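Tips for Trying Out Grippers, Arms and Cameras on Kitchen Jobs
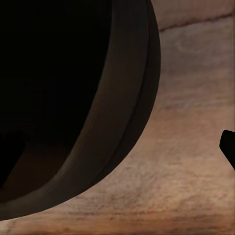 I get asked fairly often which gripper to buy for kitchen work, and my answer is always another question, namely what do you want it to pick up? A gripper that is lovely with sponges can be hopeless with a dinner plate. So before you spend any money, try your jobs in a simulator, where you can drop all the crockery you like and never sweep up a thing! Round vessels are where I'd begin. A big dark bowl or pot on a wood surface, with a black fingertip off to the side of it, will teach you a good deal about your camera before the fingers have closed on anything. Look at how the inside goes nearly black while the outer edge stays crisp against the lighter wood. If your program is hunting for the rim, give it that outer edge to work with, and leave the inside alone until you have better light.

What follows is everything I've scribbled in the back of my kitchen notebook, in more or less the order I wish I had learned it.

Start with the camera

I know, I know, everybody wants to start with the gripper. But most of the bad grabs I have chased turned into camera problems once I sat down with a cup of tea and looked at the pictures one by one. A camera mounted close to the fingers gives you beautiful detail and very little idea of where you are. A camera up high shows you the whole counter and then the arm gets in its way. If you can manage 2, have one of each. If you can only manage one, put it up high and off to the side, and tilt it until you can see the near rim of your tallest pot.

Dim, warm light is pleasant for supper and hard on a camera. Try your setup that way at least once, though, because kitchens really are lit like that in the evening. Then turn the lights up and try again, changing nothing else, and save both sets of pictures under names you will understand next month. (I have a folder called "new new test." Don't be like me.)

Choosing fingers

I've compared the Stirex and the Farkas side by side, and I like them both, for different things. The Stirex has slim, stiff fingers that slide down nicely between a bowl and its neighbor. It is my choice for rims, lids with a proper knob, and wooden spoons. The Farkas has wide, soft pads and is kinder to eggs, tomatoes and anything with a glaze you care about, but the pads are bulky and they will nudge a light cup sideways before they ever get hold of it.

For a rim, come straight down with one finger inside and one outside, and stop well short of the bottom. People tend to go too deep. You want enough overlap to hold and no more, or the inner finger meets the curve of the wall and pushes the whole bowl off to one side. Open the fingers a little wider than looks right on the way in, too.

Never try to squeeze a large bowl across its full width. I did this for an embarrassingly long time. Very few ordinary grippers open far enough, and the ones that do are heavy. Take it by the edge, and if it is too heavy for that, it's a job for two arms or for you.

Setting a fair test

Pick 2 objects that you use every day and stick with them. Mine are a mixing bowl and a mug. Run each gripper 70 times with each object, moving the starting spot a little every time, and write down every miss with a word or two about what happened. "Tipped." "Slid." "Missed completely, poor thing." Those little words turn out to be worth more than the score, because a gripper that always slides can be helped with a bit of rubber, and one that always tips is usually coming in at a bad angle.

In the simulator you can afford to be greedy. I let mine run 3,000 tries overnight and read the results over breakfast on Saturday, feeling very clever indeed. Then I tried the winner on a real mixing bowl and it skated right off the counter onto the rug. The friction had been set far too high! So check your friction first. Put a real bowl on a real board, tilt the board slowly until the bowl starts to slip, and adjust the simulated one until it lets go at the same angle. It takes ten minutes with a school protractor and saves you a week of false confidence.

Arms and controllers

The Ista arm is the one I keep going back to for countertop work. It is slow, and I've come to like it slow. With the Traltance controller you can set one speed for crossing the counter and a gentler one for the last little stretch before contact, and I'd urge you to use that setting from the very first day. Mieke De Haan put me onto it after watching me knock the same mug over all afternoon, and she was very nice about it.

Keep your approach paths high. Lift, travel across, and come down over the object. Sweeping in low looks quicker and it is, right up until there's a ladle handle sticking out.

If your controller lets you limit the gripping force, begin with the lowest setting and creep upward until the object stops slipping, then go up one notch more and leave it there. Write the number on a bit of masking tape and stick it on the base of the arm. You'll think you are going to remember it.

Odds and ends

Wipe the finger pads with a damp cloth between runs, and let them dry. Flour is terrible for grip and you can't always see it.

Shiny steel bowls confuse depth cameras. A strip of matte tape along the rim helps while you are testing.

Dark pots on a dark counter are a misery. Slide a pale cutting board underneath and the edges come right up.

Wood grain can fool a simple edge finder, especially where two boards meet, so try a plain tea towel under the bowl and see if your false edges go away.

Empty bowls first, then dry rice, then water. Keep a towel handy for the water, and move your laptop to the other side of the room before you begin.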